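**Relatório de visita técnica — instalações da Skilura, projeto Atus**

Distribuição interna: Divisão de Segurança de Equipamentos, Khan

A presente visita realizou-se em abril, a convite da Skilura, na sequência da comunicação de uma falha em ensaio com as pinças manuais do projeto Atus. A delegação da Khan foi recebida às 9h30 e teve acesso à sala de ensaios, aos registos de força e ao relatório preliminar da ocorrência.

## Enquadramento

O projeto Atus recolhe demonstrações de manipulação executadas por operadores com pinças manuais instrumentadas, destinadas a treinar o controlador de um braço robótico instalado na unidade de Plerton. As tarefas em curso incluem o manuseamento de recipientes com líquido, categoria em que se verificou a falha.

## A ocorrência

Durante uma sequência de transporte de copos, a pinça direita continuou a fechar depois de atingido o limite de força previsto. O copo cedeu, o líquido derramou-se sobre o corpo do equipamento e parte dele alcançou uma extensão elétrica pousada no pavimento. O disjuntor da sala atuou de imediato. Não houve feridos. O operador escorregou ao recuar, sem queda.

A análise dos registos, apresentada pela equipa anfitriã, indica que o sensor de força apresentava um desvio acumulado ao longo de 700 ciclos sem recalibração. O procedimento interno prevê a recalibração a cada 400 ciclos. O contador que deveria bloquear a utilização fora reposto a zero numa atualização de software, e o bloqueio nunca chegou a atuar. A delegação considera esta a causa principal — o derrame e o contacto com a extensão são consequências agravadas pela disposição dos cabos.

## Observação dos trabalhos

Os ensaios decorrem num espaço amplo, partilhado com postos de trabalho. A delegação acompanhou a atividade dos operadores durante a manhã.

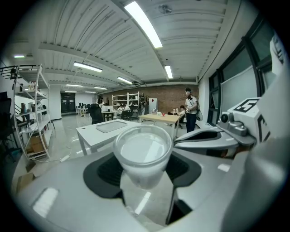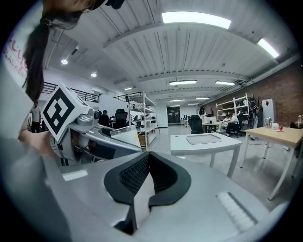

**Por que razão a pinça não parou quando o copo começou a deformar-se?**

O controlador interrompe o fecho apenas com base na leitura do sensor de força. Com o desvio acumulado, o valor lido permanecia abaixo do limite enquanto a força real já o ultrapassava. O sistema não dispunha de uma segunda grandeza, como a corrente do motor, que permitisse detetar a discrepância.

## Medidas já adotadas

A Skilura informou que suspendeu as tarefas com líquidos durante 20 dias e que só as retomou após recalibrar todas as pinças em serviço. O contador de ciclos passou a ser guardado em memória não volátil e deixou de ser afetado por atualizações. Foi ainda introduzida uma verificação diária com uma peça de referência, cujo resultado é registado antes da primeira demonstração.

Das demonstrações recolhidas após o ciclo 400, 31 foram retiradas do conjunto de treino por apresentarem valores de força incoerentes. As restantes encontram-se em revisão. A equipa de Plerton foi notificada e confirmou que nenhum modelo treinado com esses dados chegou a ser carregado no braço.

## Questões em aberto

A delegação registou três pontos que carecem de resposta escrita:

- O relatório preliminar não esclarece quem autorizou a atualização de software nem se esta foi ensaiada antes da distribuição.
- A monitorização da corrente do motor está prevista para a próxima revisão do equipamento, sem data fixada. Até lá, a proteção contra excesso de força continua a depender de um único sensor.
- As regras de encaminhamento de cabos aplicam-se às bancadas, mas são omissas quanto às extensões colocadas no pavimento.

Quanto ao último ponto, recomenda-se que as tarefas com líquidos sejam executadas longe de qualquer tomada móvel e que os operadores utilizem calçado antiderrapante. A Skilura manifestou concordância com a primeira recomendação e solicitou prazo para avaliar a segunda.

Recomenda-se igualmente que a paragem manual possa ser acionada sem largar o punho. No modelo atual, o botão encontra-se na base do equipamento e exige a mão livre — condição impossível de cumprir quando o operador trabalha com duas pinças. O tempo de reação na ocorrência não pôde ser apurado, dado que o botão não gera registo próprio.

## Seguimento

A Skilura comprometeu-se a enviar o relatório definitivo, acompanhado dos registos integrais de força e do histórico de versões do software. A Khan manterá suspensa a aquisição de novas unidades até à receção desses elementos. Ficou acordada uma segunda visita, a realizar em Plerton, para verificação do braço robótico e do respetivo circuito de paragem de emergência.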